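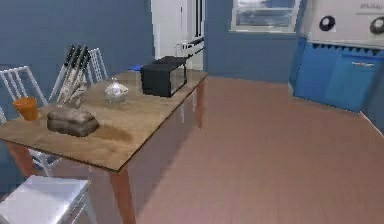 3.2 시뮬레이션 셀의 구성과 유지보수

실험 셀 Plalari는 물리 엔진 Rinton 위에서 돌아가는 가상 주방이다. 가상 환경은 고장 나지 않는다는 것이 제안서 단계의 가정이었고, 이 절은 그 가정을 수습한 기록에 가깝다.

그림 1. 초기화 직후의 Plalari 주방. 식탁 위에 빵, 칼꽂이, 뚜껑 달린 유리 설탕 그릇, 검은색 토스터 오븐 등이 놓여 있다.

셀은 에피소드가 끝날 때마다 그림 1의 배치로 되돌아간다. 초기 버전에서는 505회의 초기화 가운데 412회만 정상으로 끝났다. 나머지에서는 설탕 그릇이 상판과 미세하게 겹친 채 생성되었고, 엔진은 이 모순을 그릇을 천장 쪽으로 쏘아 올려 해소하였다. 물리적으로는 일관된 대응이었으나 조작 정책의 학습에는 도움이 되지 않았다.

수리는 두 단계로 진행하였다. 먼저 Bezawit Gebretsadik이 그릇과 뚜껑의 충돌 메시를 볼록 분해로 다시 만들고 접촉 여유값을 키웠다. 이어 Mohit Bajpai가 초기화 스크립트에 안정화 구간을 넣어, 모든 물체의 속도가 임계값 아래로 내려갈 때까지 최대 3초를 기다리게 하였다. 그 안에 멈추지 않는 물체가 있으면 에피소드를 폐기하고 로그를 남긴다. 이전 버전은 같은 상황에서 로그 없이 학습을 계속하는 쪽을 택했는데, 덕분에 원인을 찾는 데 12월 한 달이 들었다.

점검은 매일 새벽 자동으로 실행된다. 점검 스크립트 Bondow는 물체의 자세를 기준값과 비교하고, 편차가 크면 해당 자산을 격리한다. 칼꽂이의 칼은 꽂힌 상태로 고정하였다. 칼을 자유 물체로 두었던 시기의 결과는 부록에 싣지 않는다.

렌더링 설정은 수리 전후로 동일하게 유지하였으며, 4절의 비교 실험은 모두 수리 이후의 셀에서 수행하였다.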